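Tornska Robot Diary
@tornska_shopfloor
9/16/22

OK, new thread, a few of you asked how the teaching side of this job works so I'm going to ramble for a bit. Grab a coffee.

1/ I drive a robot arm by remote control all day. I sit at a desk with a hand controller, I pick parts out of a bin, and every pick gets saved so the arm can learn from it later. We call each one a demo. Today's goal was 100.

2/ My first week at Dendholm I was terrible at this!! You think you know where your own fingers are, and then you try doing it with somebody else's metal ones. I spent a whole morning closing the gripper on air.

3/ Biggest thing I've learned is to slow down before the grab and then commit. If I dither over a part, the arm learns to dither over a part. I watched a playback from last November where it hovered and wiggled exactly the way I do when I'm picking a donut. Kind of embarrassing.

4/ Shiny bins are the worst, by the way. On my screen I get the part and then a smeary copy of the part in the wall, and at the end of a long day I will absolutely go for the copy. I've done it more than once this week.

5/ Rings on their side are my nemesis. Go in too high and they roll. Go in too low and you're scraping the floor, and I hate that sound so much that I wear headphones now.

6/ Somebody asked if we also do it by hand, like grabbing the arm and moving it around. Yes! We did a batch that way on the Boateng job. It's great for learning how a motion should feel, but your shoulders are toast by lunch and you keep getting your own elbow in the camera's way. I like the desk better.

7/ Also yes, we keep the bad ones. A fumble where I recover and get the part anyway is worth a lot, because the arm is going to fumble too and it needs to know what to do next. The ones where I sneeze and fling something, those go in the trash.

8/ Clamp your bin. Please. We lost 234 demos at Didotstead when the bin crept over a little at a time and none of us caught it until the end. Now I check the clamps before every batch and I put tape down on the table too — cheap and it works.

9/ Where I'm at: 8 demos to go before I can call it a day, and it's Friday, so you can guess how motivated I am. The faceted pieces are my favorite. Flat sides, easy to line up, I could do those in my sleep. 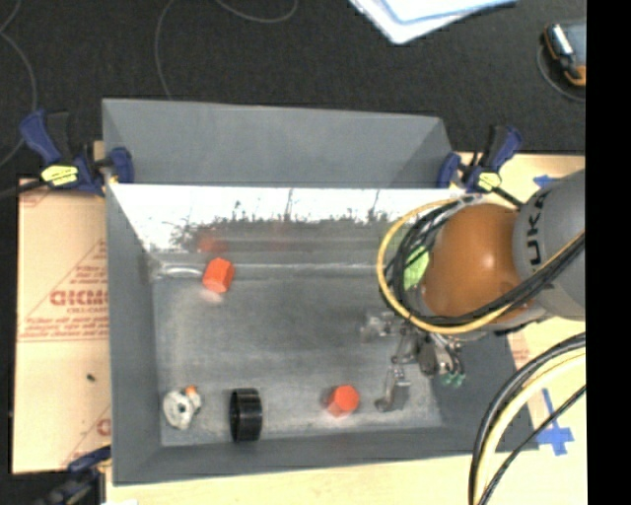 10/ Anyway, next week I get to train 5 new people on the controller, so if you have tips for teaching humans to teach robots, I'm all ears — replies are open and I'll read them Monday.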